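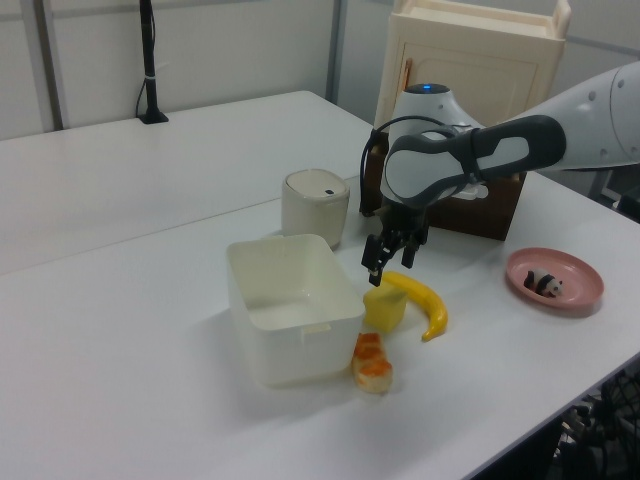 4. Comparar pinzas sobre la mesa

Si vienes del capítulo 3, ya tienes el brazo atornillado, el controlador Wirodum en marcha y la parada de emergencia comprobada. Ahora toca lo que más me gusta de todo el montaje: ponerle una pinza, hacerla trabajar un rato, cambiarla por otra y ver con cuál te quedas. Yo he pasado por esto más veces de las que reconocería delante de mi jefe, así que te cuento cómo lo hago y dónde me he equivocado.

4.1 Antes de empezar

Necesitas la pinza paralela Vullance (la de dos dedos que viene de serie), la pinza Brolix si la pediste aparte, la llave hexagonal del kit y un puñado de objetos. Para los objetos no te compliques. A mí me sirven los juguetes: un plátano, un cubito amarillo, una figurita de panda, un plato rosa y un recipiente blanco abierto donde ir dejando las cosas. Anneli Kettunen empezó probando con piezas mecanizadas y acabó pidiéndome los juguetes, porque con las piezas todas las pinzas le salían igual de bien.

Lo importante es mezclar. Busca algo curvo, algo pequeño con caras planas, algo alargado y algo que tenga un borde fino.

PRECAUCIÓN: corta la alimentación de la herramienta antes de tocar el conector de la muñeca. Con el brazo en pausa NO basta, el conector sigue teniendo tensión.

4.2 Montar la pinza

1. Lleva el brazo a la posición de servicio desde el menú Herramienta > Cambio.

2. Apaga la salida de herramienta y espera a que el controlador muestre «Sin carga».

3. Encaja la pinza en la brida haciendo coincidir las dos marcas. Si tienes que empujar fuerte, está girada. Sácala y vuelve a empezar.

4. Aprieta los cuatro tornillos en cruz, primero a mano y luego con la llave.

5. Conecta el cable y deja que haga un bucle holgado junto a la muñeca. Yo lo llevaba muy tirante porque quedaba más bonito — y en el primer giro amplio me arrancó el conector.

6. Vuelve a dar tensión y ejecuta Abrir y Cerrar con los dedos en el aire, lejos de la mesa.

NOTA: cada vez que cambies de pinza tienes que cargar también su perfil. La Brolix es 16 mm más larga que la Vullance. Con el perfil equivocado, esos milímetros los pone la mesa, y lo digo por experiencia.

4.3 La prueba de los dos vecinos

Esta prueba se la copié a Bongani Pretorius y es la que más información me da en menos rato. Consiste en coger un objeto que está pegado a otro, sin mover al vecino.

1. Coloca el cubo amarillo justo al lado del plátano. Deja el hueco justo para que entre un dedo de la pinza.

2. Baja la pinza en modo manual, con los dedos un poco abiertos, y párala encima del hueco.

3. Mira desde la cámara fija y también de lado. Desde arriba siempre parece que cabe todo.

4. Baja despacio, cierra sobre el cubo y súbelo en vertical.

5. Llévalo al recipiente y suéltalo.

6. Anota si el plátano se ha movido y repite desde el paso 1 girando la muñeca.

Con cada pinza hago 32 repeticiones. Umesh Tiwari dice que con la mitad le sobra, pero él tiene más paciencia para leer gráficas que para colocar plátanos, así que decide tú.

PRECAUCIÓN: en modo manual la velocidad de bajada no se limita sola. Ponla al mínimo antes del paso 2 y no metas la mano para recolocar un objeto mientras el brazo esté habilitado.

4.4 Ajustar la fuerza de cierre

El valor de fábrica es 400 y a mí me parece alto para objetos blandos. Empieza con la fuerza más baja que permita el perfil y súbela de uno en uno hasta que el objeto no resbale al levantarlo. Cuando encuentres el punto, guarda el valor con un nombre que entiendas dentro de tres meses (yo tengo un perfil llamado «prueba buena 2» y no sé qué es).

NOTA: para el panda, que en mi mesa suele estar tumbado en el plato, agarra por el cuerpo y con la muñeca alineada con la figura. Vigila que los dedos no toquen el borde levantado del plato al bajar.

4.5 Qué pinza elegir

Con objetos pequeños y juntos prefiero la Vullance: los dedos son estrechos y se cuelan donde la otra empuja. La Brolix me gusta más para lo redondo y lo pesado, agarra con ganas y perdona que llegues un poco torcido. Si sólo vas a montar una y no sabes todavía qué vas a mover, deja la de serie.

Exporta los resultados desde Registro > Guardar antes de pasar al capítulo 5, que al calibrar la cámara el registro se borra.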